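Lectura: 1 min

2021-12-19

Domingo entero con las cartas de la pintora Celeste Nogueira, ¡y qué gusto! Llevo ya casi 200 páginas y sigo sin saber cuándo dejó los retratos por las marinas – el catálogo de Prusach no aclara nada. 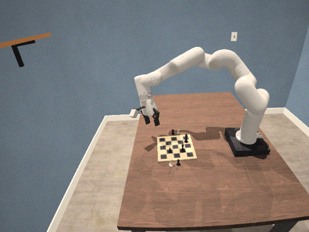 ¿Dónde pintó sus primeras marinas? En Brukgate, en el cuarto que le alquilaba Tarmo Luik, y de allí salieron tres lienzos (dos siguen sin firmar).

En enero quiero ir a ver el grande, si Cecilia me consigue cita. Ahora, a cenar, que se me ha hecho tardísimo.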